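Holura Listening Project
Progress report to the Jansen Fund
January 9, 2023

Recording
We have finished 44 of the 91 interviews with former mill workers and their families. Most ran longer than planned, and the later ones are now booked for two hours each. Four people have withdrawn for health reasons. Slavica Yordanov has found replacements for three of them through the Temotar retirees' club.

Equipment
The portable recorders are working well. Wind noise spoiled part of one porch interview, which we will record again in January. Microphones now travel in hard cases, signed out at the front desk.

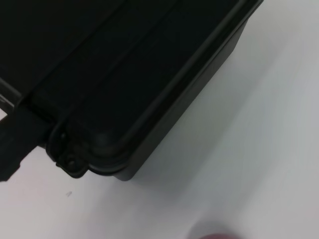
Black hard-shell case on a white tabletop.

Transcription
Typing is behind schedule. We have 585 pages of checked transcript, but the Bulgarian-language interviews are waiting for a second reader. We have asked Planar for a quote and expect to stay within the budget line. Place names are still spelled several ways, and a shared list is being drawn up.

Small items lent by families are logged and kept apart from the recording gear until they go back. 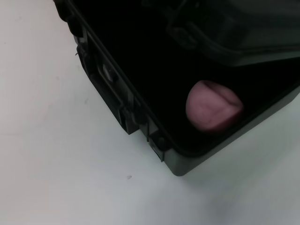
Next steps
Finish the mill office interviews. Send transcripts to speakers for approval. Agree on the wording of the consent form for school use, which the library has asked us to shorten. No change to the grant total is requested.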